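The Lamcombe table, two panels, matt top

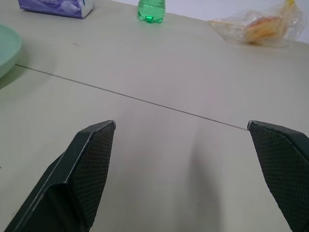

What you're getting

A plain, pale, smooth-topped table in two panels that butt up together, with one thin dark seam between them. The colour is somewhere between light grey and beige (I call it oatmeal, Rokeya Uddin in our office calls it porridge, and the paint people we asked called it something much longer). It's matt all over, so you don't get a strip of glare across it when the sun comes in low, and pale green plates look lovely on it. I've gone a bit mad for mint green since we started making these!

I've had one in my own kitchen since May and it gets everything: breakfast, homework, the bottle of squash, the packet of tissues that lives there all winter because someone always has a cold. I'm not precious about it at all. It has a few faint scuffs and the odd tiny dark speck, and you have to bend down and look for them, which I only do when I'm supposed to be writing pages like this one.

Why two panels?

Stairs, mostly. I lived in a top-floor flat for nine years and I've still got a dent in the bannister on my conscience. The Lamcombe comes as two panels and a frame, each panel goes up a narrow staircase on its own, and you join them in the room where they're going to live. One person can carry a panel if they're feeling strong. Two people can do it while having a conversation.

The seam does show, and I'd rather you knew that before you order. If you want one unbroken sheet, have a look at our Mollah table instead. It's a beauty, but please measure your front door first. Then measure it again with the door actually open, because Karthik Gazi who does our deliveries has some stories.

Putting it together

There are 16 bolts and they're all the same, so you can tip them into a bowl and stop worrying. Stand the frame up, lay the first panel on, and do its bolts up finger-tight. Lay the second one on and push it up snug to the first. Run your thumb along the join, and when it feels level, go round with the key and tighten the lot. My first go took me 31 minutes with the radio on and a break to find my glasses.

If the join feels proud on one side, loosen that side by half a turn and press down. It nearly always drops into place. If it won't, ring us and we'll talk you through it.

Keeping it clean

Warm water, a drop of washing-up liquid and a soft cloth. Wipe along the seam and then dry it, as crumbs do like to settle there (an old toothbrush gets them out nicely). Please don't use scouring powder or those white sponge blocks. They leave shiny patches on a matt top and I can't send you anything that will bring the finish back.

Use a mat under hot pans. Tea and squash wipe off fine if you catch them the same day. Turmeric is another matter, and I speak as someone who makes dal twice a week.

Price and delivery

The Lamcombe is £300 with the frame and bolts included. Delivery is free if you're near the workshop, and we'll give you a price for anywhere further when you order. Spare panels are sold singly, so if one half has a hard life you needn't replace both.

We can send a small sample of the top in the post if you'd like to hold it up against your walls. Ask for Bimla Solanki when you ring, she has a drawer full of them.

Goes well with

Tila stools, which tuck right underneath
Grirkum bench, if you've got children who won't sit still on chairs
Felt pads for the feet, sold in packs of four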